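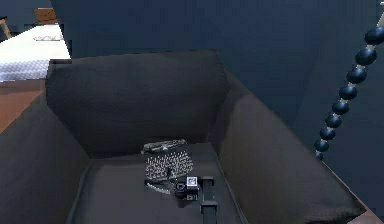 *Hairbrush on the armchair seat, bristles up, gripper at the front side of the brush. Camera view.*

**Berhanu Wako**

Hello all. I am collecting demonstrations in simulation for a pick-up policy and I would like your advice about the mix of episodes.

The task is simple to say: find the object in the flat, pick it up, bring it to another room. I drive the arm myself with the Kuller controller. At this moment I have 840 episodes and my plan is to stop at 3000. The problem is that most of them look like the one I posted. The object is on a chair or a bed, I arrive, I grasp, I save. When I train on this, the grasp is quite good if the robot begins near to the object. If it begins in another room, it turns left and right and stays there.

Also the hairbrush is my worst object. The gripper finger is thin and the seat is dark, the handle is dark too, and I often need three tries. Should I delete the episodes with bad tries, or keep them?

I use the Barkach house set without changes, if this is important.

---

**Evdokia Sfakianakis**

I had the same trouble last November with the same house set. Your policy doesn't know how to travel, for the reason that you never showed it. Record some episodes where there is no object in view at the beginning and for a good part of the way. They feel like a waste of time when you drive them, but the policy needs them very much.
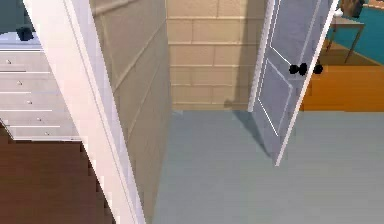 *Open door in the passage, with the other room behind it. No object to pick here.*

Doors especially. In a place like this one there is the door panel, the white trim on the other side and a plain block wall, and the robot must learn how wide to take the turn. I would start some episodes in front of the door, some from the side with the chest of drawers, and some from the room behind. Please don't start always at the same spot with the same angle. I did this for my first 400 and had to record them again.

For the bad tries: keep them if you recovered in the end and the recovery was calm. If you pushed the object for a long time and then it fell from the chair, delete it. I put a tag "retry" in the file name, so later I can train with and without.

For your numbers, I would make the next 1000 all with a far start, then train, then decide if you need the rest.

---

**Gemechu Abera**

just collect more. 3000 is not so much

---

**Albane Poulain**

I agree with Evdokia about the far starts. Two small things to add from my side.

For the hairbrush, try to decide one way to grasp and stay with it. When I looked through my own recordings, I took the brush sometimes by the handle and sometimes across the bristles, and the policy went to the middle between both and closed on nothing. Now I take always the handle, and if the handle is at the back of the seat, I go over the top of the brush with the fingers open and come down. It is slower, but the episodes are similar to each other.

The second: check your pauses. If you stop in the doorway to think where to go, the policy learns to stop in the doorway. I cut all the still steps longer than one second with a small script. If you save in the Turnetti format, the field is called "idle" and you can filter by it.

---

**Berhanu Wako**

Thank you, Evdokia and Albane. I checked the pauses and I have many, mostly just before grasping. I will cut them tonight and begin with the far starts tomorrow morning. Does the "idle" field count the time when only the gripper is moving?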